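Section 4. Bringing a Skirnach bench cell into a staffed work area

4.1 Scope

This section covers the first shift on which a Skirnach cell and its operators share a bench. It assumes the arm is mounted, the controller is powered, and the site lead has signed the acceptance sheet from Section 3. The reference site is the Durcombe sorting room, where the procedure was revised in February 2019 by Marina Spanos and Kiprono Chege.

4.2 What changes for the operator

Before installation, one person at each bench picked, sorted and placed every item by hand. After installation, the arm takes the repeat picks. The operator loads items, clears faults and decides what to do with anything the arm leaves behind. Hand picks per shift go down. Decisions per shift go up, and the rota should reflect this. Do not assign one operator to more than two cells during the first 40 shifts.

4.3 Start-of-shift check

1. Confirm that the bench top is clear of items.
2. Select HOME on the pendant and wait for the steady tone.
3. Select CLOSE. Compare the two finger tips in the wrist camera view. They should sit at close to the same height with a narrow, even gap.

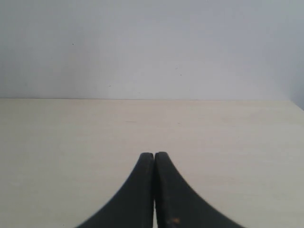 4. If one tip stands clearly higher than the other, select OPEN, then CLOSE, and compare again. If the difference remains, tag the cell out and call the maintenance desk.
5. Wipe both fingers with a dry cloth. Do not use solvent.
6. Enter your initials in the shift log. The cell will not leave HOME until initials are entered.

Note: Marks and scuffs on the fingers do not need to be reported unless the finger is chipped or bent.

CAUTION: Keep hands off the bench while the tone is pulsing. The arm can move in any direction from HOME.

4.4 Loading the bench

1. Press HOLD and wait for the arm to stop.
2. Set items down singly, lying flat or on a stable face. Leave open space on all sides — the fingers need room to come down next to the item.
3. Mixed items are allowed. A pen and a block can be on the bench together, provided they are well apart.
4. Step back behind the floor line and release HOLD.
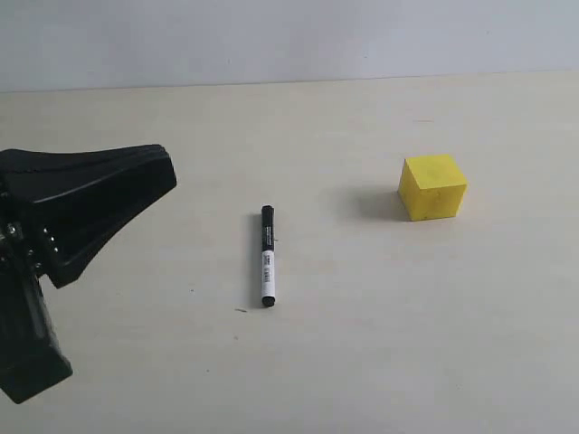
Who decides what happens to an item the arm has skipped?
The operator at the bench. A skipped item is moved by hand with HOLD pressed, and the reason is entered in the log under code 54.

4.5 Handover between operators

1. The outgoing operator presses HOLD and reads the open log entries aloud.
2. The incoming operator repeats the check in 4.3 in full, even if the cell has been running without faults.
3. Both enter initials. Pick counts belong to the cell and must not be used to compare one operator with another.

Note: The controller keeps the last 200 log entries. Export them before the limit is reached — older entries are overwritten without a warning.

4.6 Training record

Each operator completes 4.3 through 4.5 under supervision before working alone. At Durcombe the supervisors are Ebuka Isah and Stelios Michailidis. Retraining is required after any change of finger type. Record it on form Balaskas B, one form per operator, and file it with the site lead.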